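Thursday, February 23, 2023

Bag day. I have been putting this off since November and the drawer under the microwave finally would not shut, so after lunch I gave in and had the whole lot out.

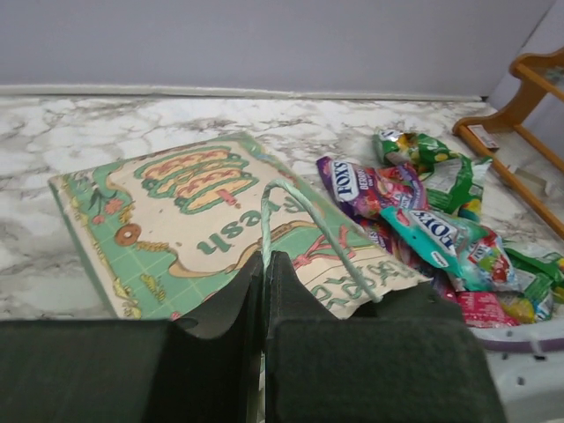

I had no idea we owned so many paper bags. Every time I come home from Tralledley I flatten one and shove it in "for later," and later never comes, does it? The brown ones went first. Half of them had handles hanging on by one side, and a couple had that greasy patch on the bottom from the rotisserie chicken place, so those went straight in the recycling and I didn't feel a thing.

The mint green one is staying, though. I don't care how silly it is! It has sandwiches on it (or hot dogs, Châu Tăng and I have been going back and forth on this all week) and a little brown donut and a flower, and it says "fresh" in green letters, and it's just so cheerful. The handle is the twisted paper kind, pale green to match. Châu says hot dogs because of the shape. I say sandwiches, with a pick stuck in them like they do at the deli. Neither of us will budge.

My plan is to use it Saturday when I take lunch over to Antal's. He's still painting the back bedroom at Horungate and he forgets to eat when he's painting, so I'm making those egg rolls he likes and the cucumber salad, and I might do the lemon bars if I can find the good pan. I think I lent it to somebody. Must ask Châu.

Then I got carried away and did the ribbon box too, which was a mistake, it took the rest of the afternoon and I was sitting on the floor with one leg asleep. Kept the wide red one and the gold. Threw out a tangle of curling ribbon that I swear came with us from the old apartment in Cidstead. Also found a gift card with $10 on it and a birthday card I never mailed, oops. It's for my aunt, who turned 70. I'm going to send it anyway with a note.

New rule is 3 big bags and a few small ones, and whatever comes in after that, something goes out. We'll see how long that lasts. The drawer closes now, I've opened and shut it several times just for the pleasure of it.

Soup for dinner, the last of the freezer batch. Need onions, dish soap and stamps.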